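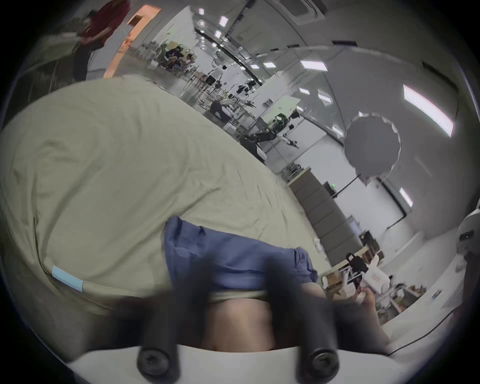
Slide 1: blue cloth on a beige sheet

Okay, hi everybody! I'm Funmilayo, I run the grinding side at Dinden, and I've got 13 minutes on core bits (so talk to me after if I rush).

Start with the water. Most of the burned bits that come back to us were run too dry in hard concrete. Ask who here has glazed a bit this year, wait for hands.

Glazing: the diamonds go flat and the bit just skates. Dress it on a soft block, 3 short passes, then back off the speed. Tell the Bokgate story here, 69 holes in old river gravel mix, and we were swapping bits before lunch!

Pass around the worn Fekete segment. Chiamaka has the new one.

Soft bond for hard stone, hard bond for soft stone. Say it twice, people always flip it.

Questions, then over to Chiamaka for wall saws.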